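Llewellyn Residence – Room Service Automation
Area inspection checklist with comments, second floor
Completed by: Siyabonga Moodley, housekeeping systems
Shift: Wednesday, day

1. Access and floor
1.1 Door opens to full width: Pass
1.2 Floor route clear for Alen linen cart: Pass
Comment: Cart stopped once at the threshold strip in the corridor. Restarted by hand. Strip to be replaced in August with the others.
1.3 Cords and chargers off the route: Fail
Comment: Lamp cord crossed the route in one room. Moved and clipped during inspection. Attendants have asked who is responsible for cords now that the cart enters first. Until the work instruction is revised, it is the attendant assigned to the room.

2. Stop controls
2.1 Stop button on cart, front and rear: Pass
2.2 Pendant stop carried by attendant: Pass with comment
Comment: The pendant swings forward when the attendant bends over a mattress. Belt clips requested from Jelmont.
2.3 Stopping distance at walking speed, limit 200 mm: Pass

3. Bed work

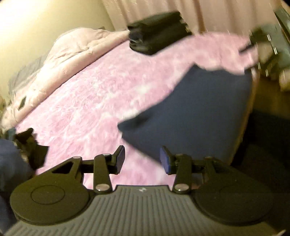
Bed stripping remains shared work under the Plikix schedule. The cart carries and counts linen; the attendant decides what leaves the bed. Loose items are checked before any bedding is pulled, and dark items get a second look. A small dark object the shape of a phone, lying on a pale pink quilted comforter, is easy to spot. The same object on a navy sheet is not, and neither is anything that has sunk into a long-pile blanket. Fold the top layer back by hand first, as at the right side of this bed, and feel along the fold before lifting.

3.1 Personal items removed or left in place and logged: Pass
3.2 Long-pile blankets kept out of the automatic count: Fail
Comment: Two were fed through and recorded as four pieces. Attendant corrected the tally manually. Correction takes longer than counting did under the old sheet – to be raised with Plikix.
3.3 Hands clear of moving parts before restart: Pass

4. Workload and staffing
4.1 Rooms assigned per attendant within limit: Pass
4.2 Lifting reduced as planned: Pass with comment
Comment: Carrying to the chute has stopped. Bending at the bed has not changed, and the pace between rooms is faster. Rotation every 40 minutes was missed twice on this shift.
4.3 Attendant may override the schedule without approval: Pass
Comment: Three of the staff did not know this. Covered at handover.
4.4 Training records complete: 100 percent, Pass

Open items: 1.3, 2.2, 3.2, rotation under 4.2.
Reinspect 3.2 after the next software update – all other items at the regular interval.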